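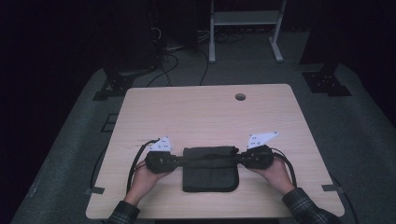
Two hand-held grippers, one either side of the fabric pouch. Notice the cables running off to left and right.

Home Modules Notes Labs Reading Contact

We use cookies to remember your settings. By carrying on you agree to this.

Robot Learning in Practice
Handout 4: Collecting demonstrations by hand
Mali Prosser
Last updated March 2022

Right, so last time we finished on the loss curves and somebody asked where all the data comes from. Good question, and the answer is this handout. Mostly it comes from people standing at a table picking things up, over and over, until their shoulders hurt.

I've put this before the maths on purpose. You'll get much more out of the imitation learning lectures if you've spent an afternoon holding the grippers first (lab 2, bring sensible shoes).

What we mean by a demonstration

For this course a demonstration is one go at one task, from the moment you start the recording to the moment you stop it. It has the camera pictures, the position of each gripper at every time step, how far open each gripper was, and a line of text saying what you were trying to do. Some groups call it an episode and some call it a trajectory. I'll say demo, and I'll probably slip into episode when I get to the code, sorry in advance.

The learner gets the camera view and has to guess what the hands did next. At its simplest it really is that plain! We show it lots of "it looked like this, and then the person did that", and we hope it works out the bit in between.

Why hold the grippers at all?

You could drive a robot arm from a joystick, and people do. I spent most of a November doing exactly that with the old arm at Tekcombe and I can tell you it is slow, and your movements come out stiff and full of little stops. With a gripper in each hand you move much more like yourself. You also feel the weight of the thing and you feel when it starts to slip, so you do the right correction without thinking.

The price is that your arms can do things the robot's can't. If you cross your wrists, or lean right over the table, or flick something into place, the recording will be lovely and the robot won't be able to copy it. So keep your elbows roughly where the robot's elbows would be, and go at the sort of speed you'd use to carry a full mug.

The pouch task

We start everyone on the soft pouch because it looks easy. It's a dark charcoal thing with a flap or fold across the top part, it lies flat, and the job is to take hold of it from both sides, lift it clear of the table, and put it back down somewhere else within reach.

Have a think about what's awkward there before you read on.

Done? Here's my list, in the order people usually trip over them:

- Cloth doesn't have one shape. Pick it up twice and it'll hang two different ways. A wooden block never does that to you.
- Both hands have to agree. If the left closes early, the pouch gets dragged over and the right is left grabbing at air.
- Squeezing inwards makes it buckle in the middle. Sometimes you want that. Decide before you press record.
- Dark cloth and dark grippers are hard to tell apart on camera. A pale tabletop helps a great deal with the outline of the pouch, less so with the bit where gripper meets cloth.

The dotted white plates

Look at the white plates with the little dark dots that sit on top of the grippers. In the kit we use, those dots are how the tracking knows where each hand is. Keep them showing. The commonest fault in student data, by miles, is somebody rolling a wrist outwards so the plate turns away, and then the recorded hand jumps sideways for a few steps and jumps back. You won't feel it happen. You'll see it when you plot the positions, as a horrible spike, and you'll have to bin the demo or trim it.

Sleeves matter too. Long ones are fine, floppy ones that can fall across a plate are not. Roll them or clip them.

And mind the cables. Let them trail off to the outside, away from the object. If one gets between your hand and the pouch it will tug at the worst moment, and it also turns up in the pictures as something the learner may decide is important (it loves doing this).

How many do we need?

Everybody wants a number. The Grernmont set, which you'll use for coursework, has 3067 demos after cleaning, across all tasks. For the pouch on its own we planned for 1000, and we also recorded 1000 of the folding task so the two could be compared fairly. Please don't take those as magic. They were round numbers that fitted the budget.

What I care about much more is the spread. A big pile of demos with the pouch in the same spot, same way round, same person, same lighting, will teach the learner to reach for that spot. Then you nudge the pouch a hand's width to the left and it reaches for the old place, quite confidently, and closes on nothing. We'll watch this happen in lab 3. It's a bit sad.

So between goes, change something. Turn the pouch. Shift it. Put it flap side down. Leave it slightly rumpled, as if someone had dropped it there. Start with your hands in a different place as well, which is the one people forget. Swap operators often: tall people and short people come at a table from quite different angles.

Should you keep the mistakes?

This one always gets an argument going in the room, and I'm going to be annoying and say it depends on the mistake.

A fumble that you recover from is gold. You miss the edge, you notice, you open up, you go back in and get it. Keep it! The learner will get itself into the same mess sooner or later and it needs to have seen the way out.

A fumble where you give up, sigh and stop the recording is different. Mark it as failed and save it in the failed folder. Don't delete it, we use those in week 8 when we train the success checker.

What you must never do is tidy the object with your spare fingers halfway through. I know it's tempting. The robot has no spare fingers.

Writing the label

Say what was done in plain words. "Lift the pouch with both grippers and put it down on the left." Not "pouch 14 ok". When the Litden group shared their first batch with us half the labels said "test", and poor Maddocks (the server, not a person, I get asked every year) was searched for days trying to match notes to recordings. Write it straight after you stop, while you still remember.

Before lab 2

1. Read the safety sheet and sign it.
2. Do the calibration walk-through, both hands. If the two grippers disagree about where the table is, do it again.
3. Record five practice goes with the pouch and throw them away. They'll be bad. Everyone's are.
4. Record your real set, changing the start each time.
5. Plot the gripper positions for all of them before you leave. Spikes are much easier to fix when you're still standing next to the kit.
6. Hang the grippers back up by the handles, never by the cable.

Work in pairs, one on the grippers and one on the keyboard, and swap when your arms get tired. You'll be worse at it when you're tired and the data will show it.

For next time

Pick one of your own demos and write half a page on what the learner could get wrong from it. I don't mean what you did wrong. I mean what somebody who'd only ever seen your recordings might believe about pouches, tables and hands. Email it to me or leave it in the tray outside my office, and bring the plots along to the lecture so we can put a few up on the big screen.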